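Situs opens refill and returns shop on Floritz Lane

Floritz, 3 November 2018

Situs, the neighbourhood packaging and refill business, is delighted to say that its second shop is now open on Floritz Lane, in the old Tsakiris bakery building that so many people in the area will remember from Saturday mornings spent queuing for bread. The doors opened at nine, the kettle was on well before that, and we would like to thank everyone who came along to say hello, bring back a bag of empties and have a good look round.

The shop does two jobs under one roof. At the front, customers can fill their own jars and bottles with dry goods, oils, vinegars, washing-up liquid and hand soap, paying only for what goes in. At the back is the returns counter, where clean drinks containers of any make can be handed over in exchange for points on a Situs card. The card is free, it works in both shops, and points can be spent on anything on the shelves (yes, including the ginger biscuits, which we were asked about more than anything else at our open evening in May).

Our first shop has 2000 card holders, and a good many of them told us the same thing: they were happy to bring things back but were never quite sure what was wanted. So we have spent a long time on the signs for Floritz Lane, and there is now a sorting table by the counter with samples of glass, cans, cartons and metal bottles, so that people can pick things up and compare them before they queue.

Metal bottles deserve a special word, as they seem to cause more head-scratching than everything else put together. Many shoppers take them for steel flasks and keep them in a cupboard for years, or put them in with general rubbish on account of the screw cap.

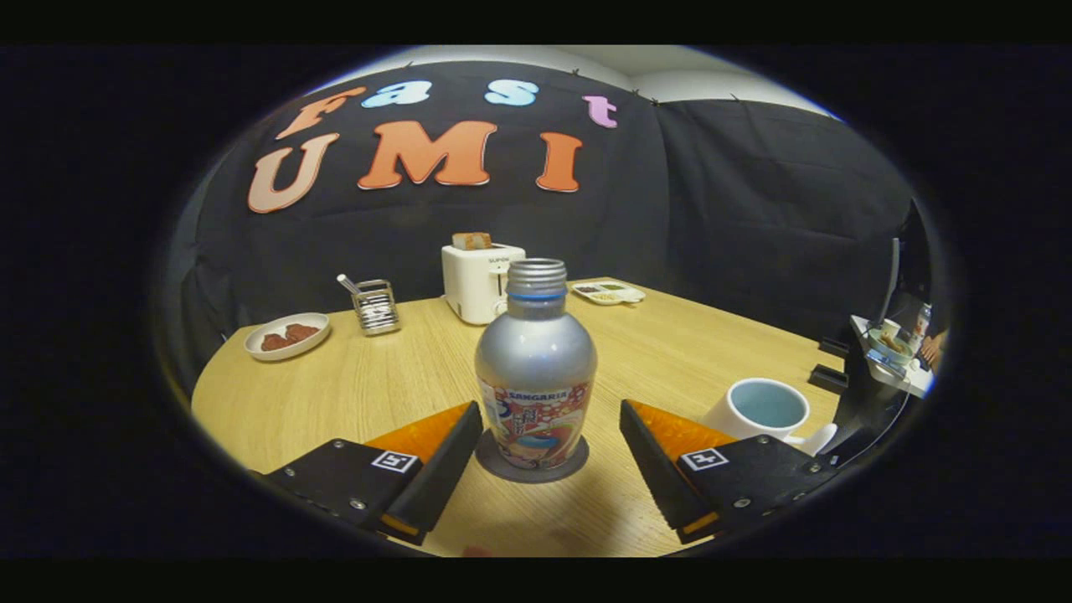

Aluminium drinks bottles are welcome at both Situs shops, imported ones included, and all we ask is that they are rinsed and empty. Caps can stay on. Printed labels are no trouble either, so please don't spend your evening picking at them with a fingernail!

Fitting out the new shop took 12 weeks. The bakery's old tiled floor has been kept and cleaned, the long shelves have been mended, and there is a ramp at the side door for prams and wheelchairs. Refill stations for the Rutosent range of unscented household cleaners are along the left-hand wall, and 800 starter jars are being given away, one to each household, for as long as they last.

Situs on Floritz Lane is open Tuesday to Saturday, from nine until half past five. The returns counter closes 2 hours earlier on Saturdays. Press enquiries and requests to visit are welcome at either shop during opening hours.

Ends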